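Ticket: Calculator wants enough wallpaper for a small hotel
Product: Sutholm peel-and-stick panels, ordered through the Edet storefront
Opened: 12/11/2023
Opened by: Ivana Henríquez
Assigned to: Dardo Toledo
Status: Closed (fixed, with one leftover)

Ivana Henríquez wrote:

I am trying to buy wallpaper for one wall of a half bath. The wall is 93 inches wide and has a normal ceiling above it and a normal floor below it. I typed the width and height into your panel calculator, picked the lavender floral, and was told I need more than double what the paint-and-paper store in town told me I'd need for a similar paper. The cart came out $300 higher than my budget, which was already a budget I had talked myself into.

Things I have tried:
Refreshing the page.
Typing the numbers again, slower.
Measuring the wall again. It had not grown.
Picking the plain lavender with no print on it. With the plain one the total drops to what I would expect.

So it is something about the flowers. Please advise. I have already scraped off the old paper and the wall looks like a map of somewhere unpleasant.

Dardo Toledo replied:

Hi Ivana, thanks for the careful report, and for measuring twice on our behalf. A printed paper always needs some more than a plain one. Each strip gets shifted up or down so the flowers line up with the strip beside it, and what you trim off the ends goes in the trash. The calculator adds that on. It's normal for the floral to come out higher.

Can you tell me which browser you're using, and try clearing your saved cart?

Ivana Henríquez wrote:

I know what pattern matching is. I did my mother's hallway in a plaid, and we still speak. These flowers are tiny. The repeat can't be eating half a strip every time.

I cleared the cart. It now forgets my zip code and still wants the same amount of wallpaper. I also tried it on my phone and on my sister's laptop. Same answer on all of them, so at least it's consistent.

Dardo Toledo replied:

You're right and I owe you a better look than I gave it. I put your numbers in and got the same result. Then I put in a wall a few inches tall, the sort of wall a mouse might own, and the calculator still wanted a strip far taller than me. That isn't trimming allowance. Passing this to Lizeth, who looks after the calculator.

Please hold off on ordering. If you want, I can mail swatches while you wait.

Internal note, Lizeth Bedoya:

Found it. The calculator rounds each strip up to the next full pattern repeat. It reads the repeat from the product sheet, which the Garkidov warehouse sends over as a spreadsheet. The lavender floral has 17 in the repeat column, meaning inches. The unit column next to it is blank. When the unit is blank, our import assumes feet.

So every strip gets rounded up to 17 feet. Taller walls than that would be rounded up to the next one after it, though I doubt we sell to many cathedrals.

I looked for the person who decided that blank means feet. The comment in the code says "temporary" and is signed with initials that match no one on the current staff list.

Internal note, Trinidad Urrutia:

Garkidov says the unit column is blank because our template told them it was optional. I checked the template. It says optional. I also checked who wrote the template, and it was me. Carry on.

Internal note, Lizeth Bedoya:

Two changes going in.

1. A blank unit no longer turns into feet. The import stops and complains, loudly, with the row number.
2. The calculator won't show a total if the repeat is longer than the roll the paper comes on. It shows a "call us" line instead.

I tested on the lavender floral, the same floral in gray, and the big fern. The lavender now gives a sane strip length. The fern is still high, but the fern really is a big fern.

Dardo Toledo replied:

Ivana, the fix is live. The short version is that our system read inches as feet and then built you a very tall bathroom. Could you run your wall through it again when you have a minute? You may need to empty the cart one more time, as it keeps the old total.

Ivana Henríquez wrote:

Much better. It's now within a strip of what the store said, and I'd want the extra strip anyway, having met myself with a craft knife.

One more thing while I have you. The "add 2 panels for mistakes" box is checked by default, and if you uncheck it and go back a page, it checks itself again. I don't mind the suggestion. I mind the insistence.

Dardo Toledo replied:

Confirmed, it does that. I've split it off into its own ticket so this one can rest. For now, uncheck it on the last page before payment and don't go back. It only re-checks if you turn around, like something out of a myth.

I've put a credit on your account for the trouble. It will show up as "adjustment – other" because the system doesn't have a category for this.

Internal note, Olga Ledesma:

Before closing: did anyone buy at the bad total? I pulled the floral orders that came through after the last import. A few went through. I've written to those customers and offered to take back unopened panels at our cost. One wrote back that she had wondered, but had used the rest to line every drawer in the house and would not be returning anything.

Also adding a plain-words note to the calculator help page:

Measure in inches. Measure the width at the top and the bottom and use the bigger one. Leave doors and windows in unless they take up most of the wall. If the total looks silly to you, stop there and write to us before you pay.

The Zamard panels go through the same import, so I asked Lizeth to check those too. Their unit column is filled in, every row, in what looks like a different person's much tidier hand.

Internal note, Lizeth Bedoya:

Zamard is fine. The January import will be the first full one with the new check on. I expect it to stop on something. If it stops on the ferns I'm taking lunch first.

Ivana Henríquez wrote:

Ordered. You can close this. If the seams wander I will blame the house.

Resolution: Unit error in product sheet import corrected. Calculator limit added. Customer confirmed. The checkbox is being handled separately.

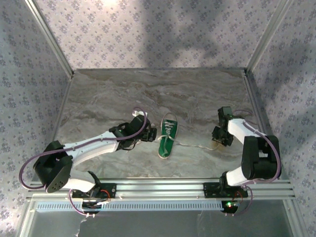
Small dark floral on pale lavender, three walls, with a marble-patterned floor.

Contact support | © 2023 Edet Storefront Help | Back to top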